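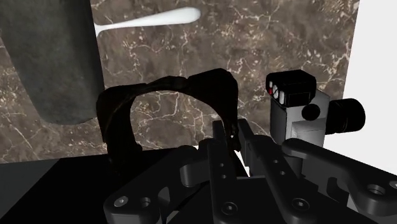

Countersunk screws and plain round holes on dark matte parts. Computer rendering.

Riven 3202 Hand Countersink

By Maribeth Saludo
16 August 2024
2 comments

I have been wanting to put the Riven 3202 on this site for ages, and it's finally in stock! If you build boxes, hang hinges, fix up old chairs or make brackets out of scrap aluminum, this is the little tool you'll end up reaching for at the end of almost every job.

A countersink cuts the cone-shaped seat that lets a flat-head screw sit level with the surface. Most of us start out doing it with whatever is in the drill, usually a big twist bit held with crossed fingers, and we get a seat that is ragged on one side and too deep on the other. The 3202 goes in a handle instead. You put the tip in the hole, lean on it and turn your wrist. A curl comes up, you stop and look, and if the screw isn't down yet you give it another half turn. It is such a pleasant way to work, and so quiet that I've done it at the kitchen table with the radio on low.

What you get

The set comes with two cutting heads, one ground for wood and one ground for metal, and they both fit the same pear-shaped handle. The wood head has an open slot to throw the shavings clear. The metal head is a cross-hole type, where the cutting edge is the rim of a hole drilled at a slant through the cone, and it leaves a beautifully smooth seat in aluminum and brass (mild steel too, if you take your time and use a drop of oil). Both are cut for standard American flat-head screws, the 82-degree kind. If you mostly use metric screws you want the 90-degree version. Write to me before ordering, because Galang makes it but I only keep a few.

The handle is beech with an oil finish and a brass collar. A small set screw in the collar holds the head, and the key for it is tucked in the lid of the tin. Please put it back there. I say this as someone who has lost two.

The heads can also come out of the handle and go in a drill press. Run it as slow as it will go. A handheld drill works for the wood head if you have a steady arm, but I wouldn't use one with the metal head, as it tends to skip and leaves a seat with little flats all the way around.

Who makes it

Riven tools come out of the Galang shop, where Kenneth Policarpio grinds the heads and Lilibeth Gatchalian turns the handles. Kenneth spent years doing sharpening work for furniture makers before he started cutting his own tools, and it shows in the edges. They come properly sharp! I have bought countersinks at three times the price that needed an evening with a slip stone before they'd cut pine.

Lilibeth's handles vary a bit. Some are rounder at the back, some have a darker streak in the beech. If you have small hands, put a note on your order and I'll go through the box for a slim one.

Getting a good seat

Drill the hole first, and drill it square. The countersink follows the hole, so a leaning hole gives you a leaning seat and the screw head will stand proud on one side no matter what you do.

Clean up the top of the hole before you start cutting. With wood, wipe the tip of the head with a little wax if the board is resinous. With metal, oil.

Turn clockwise with steady pressure. Go a few turns, blow out the chips, and try the screw upside down in the seat. The head should just about fill the opening. In softwood I stop a hair shy, as the screw will pull itself down the rest of the way. In hardwood and metal it won't, so cut to full depth.

For thin sheet, check that the sheet is thicker than the head is tall. If it isn't, the cone goes right through and opens the hole underneath, and then the screw has nothing to hold down but a knife edge. Use a pan head or a washer there and leave the countersink in its tin.

Brass hinges deserve a mention of their own. The seats in inexpensive hinges are often too shallow for the screws packed with them, and the door binds when it closes. A couple of turns in each hole with the metal head and the leaves shut flat. I did every cabinet in my laundry room this way and then went looking for more hinges.

It's also a lovely deburring tool. Touch it to the back of any drilled hole in metal, one light turn, and the sharp edge is gone.

Looking after it

Brush the chips out of the slot and the cross hole, wipe the heads with an oily rag, and keep them apart in the tin. The felt divider is there to stop the edges from knocking together. The wood head can be honed on its flat face with a small stone, never on the outside of the cone. The metal head is harder to do at home, so send it back to Galang when it goes dull. They regrind for the cost of postage and have always been quick about it, except in December, when the shop closes for the holidays.

Goes well with

The Flilline center punch, which gives the drill a proper dimple to start in. The Gromomov screw box is nice too, with a hinged lid and dividers you can move. I keep flat heads on one side and everything else on the other.

Comments (2)

Consuelo Quintana
Got mine last week and have done a whole bookcase with it. The wood head is wonderful in maple, a little slower in plywood where the layers change direction. Is there a bigger handle? Mine is the slim kind and I have large hands.

Trinidad Tolentino
Consuelo, I wrapped mine with a strip of bicycle inner tube and it's much easier on the palm. Also good if your hands are oily from doing metal.

Shared 2 times

Sign up for our newsletter to hear when new tools come in. You can unsubscribe whenever you like.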